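Bricks on the White Table

The Vellico club room has a new sorting table, and in August we spent many evenings there with our brick collection. We own nearly 2,000 pieces, most of them from the old Hutapea boxes. The work is slow, but it is pleasant - you find parts which you forgot long ago.
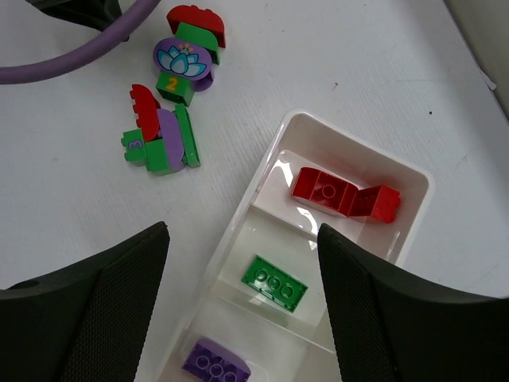
Club Pages, issue 34, p. 5

Two red bricks, still joined, in the top compartment of the white tray. The green one with three studs has the next compartment for itself. Behind the tray, two groups are already assembled.

We sort first by color and only later by shape. Small angled pieces go to the Erkov drawers, flat ones stay in the trays. If you have spare trays with low walls, please bring them to the club room. We could use 20 more before the winter building evenings.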